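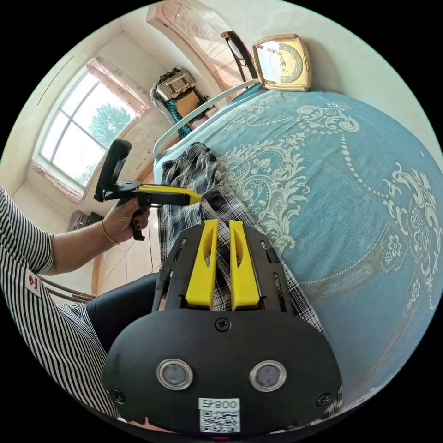
Folding practice, bedroom round. A plaid cloth held in the yellow fingers, with the second gripper on the left.

Skarkside Robotics Club
Gallery: Cloth Handling Project, spring term

This page belongs to the cloth handling project, which the older group took on after the line-following cars were finished. The aim is to get a pair of robot arms to pick up a piece of cloth from a bed, lay it flat and fold it. The arms are not needed for the first part of the work. We use hand-held grippers, do the task ourselves, and keep the recordings for the arms to learn from later.

The project is called Vonska. The name was picked by a vote in the first week and there is no meaning behind it.

The task
Each round starts with one cloth dropped on a bed without any arranging. The person recording takes a gripper in each hand, finds two corners, pulls the cloth out flat and folds it in half and then in half again. The round ends when both grippers have let go and moved clear of the cloth. If a corner is dropped it can be picked up again and the round still counts. If a hand touches the cloth the round is thrown away.

The first rounds were done on a table in the club room. We moved on to beds in March. A mattress gives way under the fingers and a bedspread slides, so a method that works on a table can drag half the bedding along with it. Patterned bedspreads were put on the list on purpose. A plain cloth on a plain sheet is easy to pick out, and we wanted harder cases as well.

Using the grippers
The trigger closes the fingers. Most people squeeze too hard to begin with and then let go too quickly, and the cloth springs back. Closing slowly gives a cleaner grip, and it is better to come at an edge from the side than to press down from above. Pressing down usually picks up the bedspread too.

Sitting or standing are both allowed. Sitting keeps the arms steadier, but the far side of a double bed is hard to reach, so we mark on the sheet which one was used. Sleeves should be short or rolled up. Loose cuffs were catching on the fingers and spoiled several rounds before the rule came in.

Rooms
Every member was asked to record in at least two different rooms, with a parent's permission where it was needed. The rooms are left as they normally are. Furniture stays where it is, clocks and frames stay up, and curtains can be open or drawn. The one thing we ask is that the lighting does not change halfway through a round. One set was recorded in the guest room at Girkarer House, a 1930 building with small windows, and those rounds came out much darker than the rest. We kept them.

Results so far
By the end of the half term we had 96 rounds that passed checking. A round is passed if the cloth is in view from start to finish, the fold is finished, and the two recordings start at the same moment. The last point caused the most trouble. For a while one recording was being started late, and a whole Friday session had to be done again.

The checking is done in pairs. One person watches the recording and the other fills in the sheet, then they swap over for the next. A short round takes less time to check than to write up, so the sheet was cut down to one side of paper.

The thin cloths are going better than the thick ones. Towels are still poor. The fingers hold the top loops but the weight of the towel pulls it out again when it is lifted, and the second fold rarely lines up. We have tried starting from the short side, with mixed results.

Next term
The recordings will be used to train the arms in the workshop. The first test will be a single fold on the table, with one cloth only. Beds will come after that if the table test goes well. Three members are also working on a new shape of fingertip for the towels, to be printed in the same yellow plastic we use for spares.

The project will be entered for the Khổng Cup in the practical tasks class. The entry needs a short film, a written report and a live demonstration, and the report is the part we are furthest behind with. Anyone who has notes from the table rounds should hand them in, even if they are rough.

New members from Year 9 upwards can join the cloth group at the start of any half term. No programming is needed for the recording side. Bring a short-sleeved top and a cloth from home that can be spared for a few weeks.

Back to gallery list
Previous: Line-following cars
Next: Workshop open evening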